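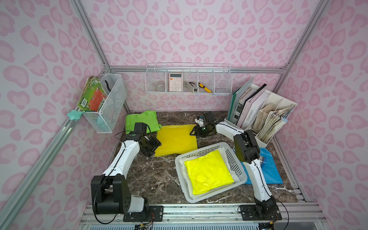 Unit 4. Repeat patterns in surface printing

Notes by Eylül Bayram. Read with the Altıntaş handout on block cutting.

4.1 Terms
A repeat is the smallest area of a design which, when copied across the cloth or paper, gives the whole pattern. Its height is fixed by the roller or screen. Its width may be any whole fraction of the printed width.

4.2 Common layouts
Full drop: each repeat sits level with its neighbour. Easy to hang, but rows show up at a distance.
Half drop: each column is moved down by half the repeat height. Used for most florals and animal spots.
Brick: as half drop, but the rows are moved sideways.

4.3 Spot patterns
Leopard and similar spots have no clear top or bottom and are treated as tossed designs. Gaps between spots should vary, though the overall density must stay even – a single large gap will read as a diagonal stripe once repeated. Check at least three repeats each way before cutting a screen.

4.4 Worked case
The Flornimora paper has a printed width of 574 mm and a repeat height of 239 mm. In half drop the shift is 119.5 mm. Two full repeats take 478 mm, so a 574 mm square sample shows two repeats and 96 mm of the third.

For next time: draw a spot repeat in half drop and bring it to Aslı Sezer's session in the print room.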